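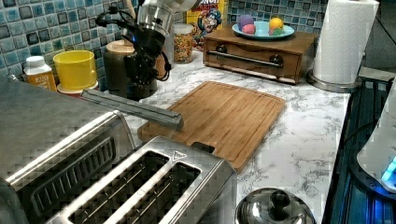
Most of the questions we get about shared kitchens begin with the counter, so we will begin there too. A counter in daily use fills up, and we have never met a household where it didn't. People write to us a little embarrassed about theirs, and we would like to put their minds at rest. A canister with a wooden lid, a box of Crunch Berries, a clear jar of something colorful and a plate set on top of a low wooden box is a perfectly ordinary morning in any of the Trilter houses, and we wouldn't ask anyone to put it all behind doors. What we do ask is that everybody in the house can find things, and that the counter can be wiped without moving half the pantry first.

Do I have to keep my food in the cupboards?
No, you're welcome to keep what you use every day out where you can reach it. Each resident has a shelf in the tall cupboard as well, 32 inches wide, and that is the right home for the flour you bought in March and the second bag of rice. If you're not sure whether something counts as everyday, ask yourself if you had it this week.

Should cereal stay in its box or go in a jar?
Either one is fine with us. Mateja Lazarević, who looks after the kitchens at Sudetti House, is a jar person through and through, and she will happily lend you a funnel and talk to you about lids for as long as you like. Boxes are easier to recognize, though, and they have the date printed on them. If you do pour things into jars, please write the date on a bit of masking tape and stick it to the bottom. Small candies and cereal pieces can look very much alike through the side of a jar, and we have had some surprised breakfasts.

Can I put things on top of the bread box?
Yes, as long as they're light and the box still opens easily. A plate is fine. Please don't stack the cast iron up there (we have already glued one bread box back together, and it was never quite the same).

How do I clean a marble-patterned counter?
Warm water, a drop of dish soap and a soft cloth will do nearly everything. Some of our counters are real stone and some aren't, and it's hard to tell by looking, so treat them all gently and keep the lemon juice and vinegar off them. Tomato sauce should be wiped up before you sit down to eat, hard as that is when the pasta's hot.

And the mosaic tile behind it?
The tile itself is easy. It's the grout that holds on to grease, especially near the stove. An old toothbrush and a paste of baking soda will bring it back nicely, and one little patch at a time is plenty. Bheki Ndlovu keeps spare toothbrushes in the hall closet at Cidum Street, marked so that they don't wander into the bathroom.

Who buys the paper towels?
They come out of the house jar, along with dish soap and trash bags. Each person puts in 40 dollars at the start of the season. If you use the last roll, please leave a note on the fridge so the next shopper knows.

What happens to food left behind when someone moves out?
Anything sealed goes on the sharing shelf and is free to whoever wants it. Opened spices stay if somebody would like them. The rest we throw out on the next trash day.

Last updated: 20/09/2023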